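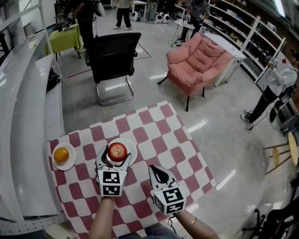 Sleep with the bedroom door shut, one of the firefighters told us before we were even properly inside, and she said it twice more before we left.

Pumcombe fire station open house, Thursday, May 17, 2018. Notes typed up fast, will fix later.

Got there late, parking full at the station, had to use the church lot across Domínguez Street. Doors up, both engines pulled out onto the apron. Kids everywhere. Line for the ladder truck went past the flagpole so skipped it.

Engine first. The older one carries 660 gallons, which goes faster than you'd think with a big line open. They let people hold a charged hose, low pressure, still pushes you back. Gear rack by the wall – coat, pants, boots, helmet, you can try the coat on. Heavy. Air pack on top of that, and the low air alarm is LOUD.

Kitchen fire demo at noon behind the bay. Pan of oil, crew in full gear, a cup of water dumped in from a long pole. Fireball well over the roof of the little shed. Then the same again with a lid slid across and the burner off. Out in seconds. Would of liked a better spot, the rope was a long way back and a tall man in a cap stood in front of me the whole time.
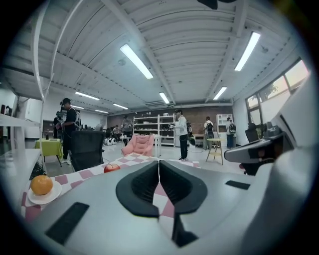
So who comes if both trucks are already out? a father near the back wanted to know, and the answer was Grikham, under the mutual aid deal signed in February. Grikham's crew needs 12 minutes to reach the north end of town. Pumcombe's own crew does it in four. Some muttering at that.

Smoke alarm table inside, run with Trisa, the alarm supplier. Free ten-year units for town residents, bring a bill with your adress on it. They install too if you sign the sheet. I was number 15 on the list, they'll call.

Missed the extrication demo – the car was cut up by the time I got round there, roof lying on the grass. Dispatch room was closed to visitors, working day. Bathrooms are past the bunk room on the left.

Station tours run the rest of the year by phone request, groups only.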